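The Trasden Lantern

The Trasden Lantern is a community award given out every July in the town of Trasden. It goes to a person or a group who has done something useful for their neighbors without being paid for it. I grew up two streets from the hall where it's handed over, and I've been to more of the ceremonies than I can remember, so I offered to write this entry when I saw the page was blank.

Origins

The award was started by Graça Gouveia, who ran the hardware store on Berchtold Street and had a habit of lending out ladders. The story I was always told is that she wanted to thank the people who had cleared the footpath after a bad flood, and all she had in the shop worth giving was an old brass lantern. She had it polished, put it in a box and walked it over to the hall herself. The following summer people asked who was getting it next, and that was that!

It's the same lantern today. The winner keeps it for a year and then brings it back (one winner took it camping, which is how it got the dent near the base).

How it works

Anybody who lives in Trasden or in Bastent, the village across the river, can send in a name. The form is one page long and needs signatures from 2 people who aren't related to the nominee. Bastent was left out in the early years and there was some grumbling about it, as you'd expect - half the helpers at the Trasden food pantry lived over there.

A panel of nine reads the forms. Panel members serve for two summers and can't be nominated while they're on it. They used to meet in the back of the hardware store, and when that closed they moved to the library. I've heard the talks can run very late, but I've never been on the panel and they don't tell you much.

The prize

Along with the lantern comes $3000, which has to be spent on whatever the winner was nominated for. The money comes from Pirico, the bakery chain, which took it on after the original fund ran dry. Before that the winner got a ham.

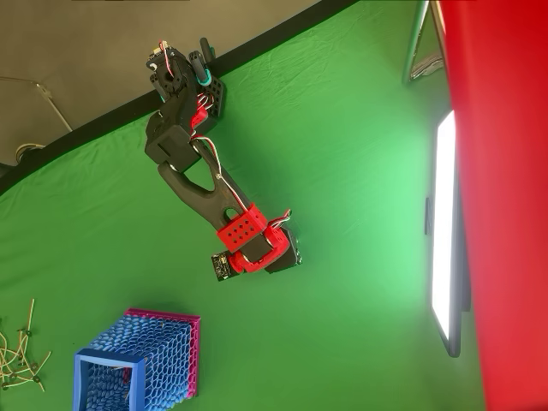

Past winners have put the money toward a used van for hospital rides, new stoves for the church kitchen and a whole lot of bulbs for the traffic circle. My favorite is still the girl who won at 17 for reading to people at the nursing home - she spent hers on large-print books, and the shelf is still there if you go in by the side door.

The ceremony

It starts at 6 p.m. and is supposed to be over by seven. It never is. The school band plays, last year's winner lights the lantern, and then the new name is read out. The winner isn't told beforehand, so somebody in the family has to find an excuse to get them to the hall. My uncle was told there was a plumbing problem and turned up with his toolbox.

There's a potluck afterward, and people from Bastent bring the dumplings.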